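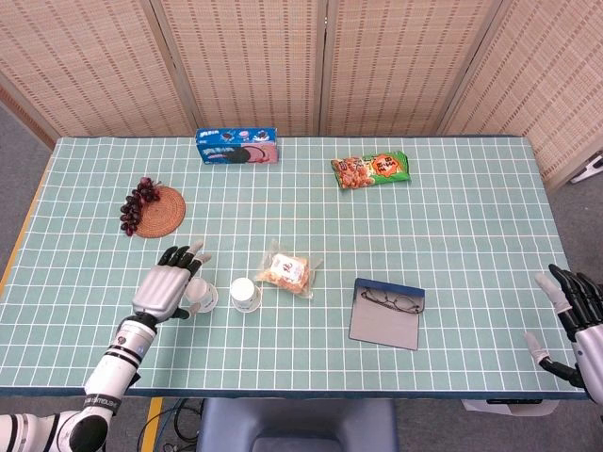

Wodano will open its first snack exchange in Flillitgate this May, and the whole town is invited to come and trade a taste of home for a taste of somewhere else! The idea is simple. Bring an unopened packet of something you grew up with, put it on the table and go home with one you have never tried. A blue box of Oreo cookies can sit a short way from a green and white bag of puffed snacks with Chinese characters on its label, and both are equally welcome. Homemade food is welcome too, at the separate Dramani tasting counter, as long as it comes with a list of ingredients.

The exchange grew out of a lunch club at the Juslow language school, where 12 learners began swapping treats to practice new words. Word got around fast – by the end of the winter term the club had 134 members, who between them speak 30 languages and have strong views on how salty a chip should be.

Doors open at 10 a.m. at the Juslow Hall, and trading goes on until 3 p.m. Entry is free. Families can pick up a tasting card at the door, with room for notes on flavor, crunch and the new words they learn along the way.

Anyone who would like to host a table can sign up at the Wodano front desk through the end of April. Tables are shared between two hosts, and tablecloths are provided.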